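Strawberry dish

A strawberry dish is a piece of household crockery painted on the inside to look like the cut or outer face of a strawberry, depending on how charitable the viewer is feeling. It is usually round, white on the outside or at the rim, and pale pink within, with a green leaf near the edge and small red marks for seeds. Despite the name it is seldom used for strawberries, which tend to disappear against it. Its commonest occupant is citrus.

Design

The strawberry dish belongs to a wider family of fruit-themed crockery that includes the lemon plate, the watermelon tray and the much-regretted pineapple mug. Its distinguishing feature is that the fruit is painted where the food goes. A full dish is therefore a plain dish, and the owner sees the decoration only when it is time to buy more fruit.

The leaf, or calyx, is placed near the rim on one side. This gives the dish a top and a bottom, a distinction that matters to people who set tables and to few others. The seeds are red on pink, a reversal of the usual arrangement that has never been explained by any manufacturer.
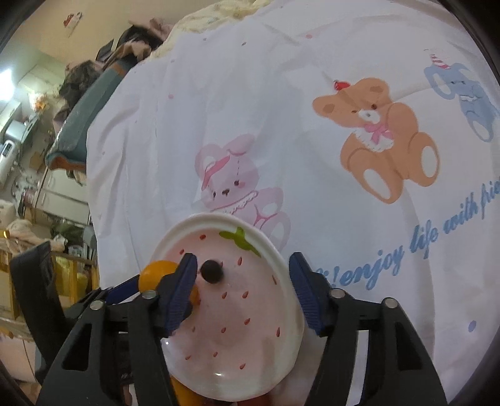 Strawberry dish with green leaf and red seed marks, with a printed sheet behind.

Sizes are not standardized. Sellers use "dish," "bowl" and "plate" for the same article, sometimes within a single listing, and buyers are advised to look at the depth. The homeware firm Lidow sold the pattern in 2 depths under one name, and for several seasons its returns desk was occupied mainly with customers who had wanted the other one. A rival version from Driltudik added a matching lid. The lid was dropped after it proved impossible to close over an orange.

Use as a fruit bowl

Shallow crockery makes an indifferent fruit bowl. The low sides that show off the painting also let round fruit leave. A single orange will sit in the middle and look deliberate. A second orange pushes the first off center, and from the third onward the arrangement depends on good will and a level surface.

Several methods of loading have been proposed. The best known puts the largest fruit down first, stem end up, and fits mandarins into the spaces left over. Plums go in last and should be treated as filler, a role for which their shape suits them. Tomatoes are admitted by some households and excluded by others, and the botanical argument is usually produced by whoever already has a tomato in hand.

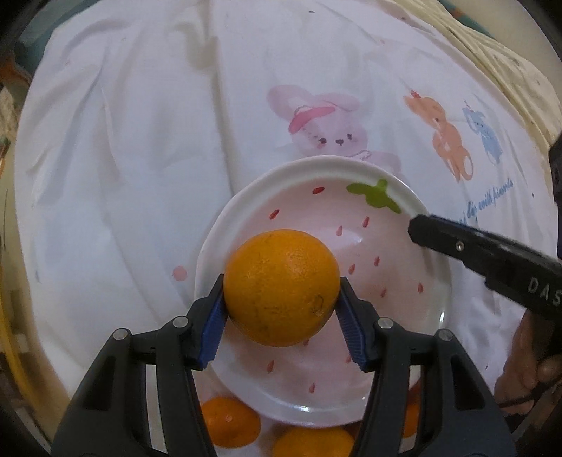 Kestelero, writing in to the pattern's collector newsletter, objected to the whole idea of loading rules: I have kept oranges in mine for 9 years and the only rule I follow is to take the soft one first. If it rolls, it rolls. Put the bowl on something with a bit of give and stop fussing.

The newsletter printed the letter and then ran 5 further pages of loading rules.

Placement

Manuals of housekeeping assume that the fruit bowl lives on a table or counter. In smaller homes it travels. The bed is a frequent stop, being the largest flat surface available and often the only one without a kettle on it. Bedding also supplies the give that Kestelero's letter recommended, although a mattress slopes toward whoever sits down, and the fruit follows.

A strawberry dish on a patterned sheet raises a question of taste on which authorities differ. One school holds that painted seeds need a plain background. The other points out that anyone who owns cartoon bedding has already settled the matter, and that a bear in a beret is unlikely to be upstaged by crockery. The retailer Taipe took the second view in its bedroom catalog, which grouped sheets, slippers and fruit bowls on the same page and listed 115 items as "cheerful."

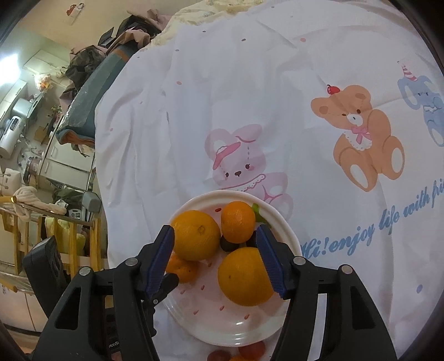

Mixed fruit calls for more attention on a bed than oranges alone. Plums stain, and pale cotton is where they prefer to do it. The usual advice is to tuck them between larger fruits, where they are held on both sides, and to keep the sheet pulled reasonably flat. Loose leaves may be left on mandarins for appearance and will be found later under the pillow.

Care

The painted interior should be wiped with a soft cloth and mild soap. Scouring pads take the seeds off first and the leaf some time afterward, leaving a pink dish of no particular species. Worn examples are often moved to the bathroom, where they hold hair ties.

See also: Fruit bowl; Novelty crockery; Lemon plate; Eating in bed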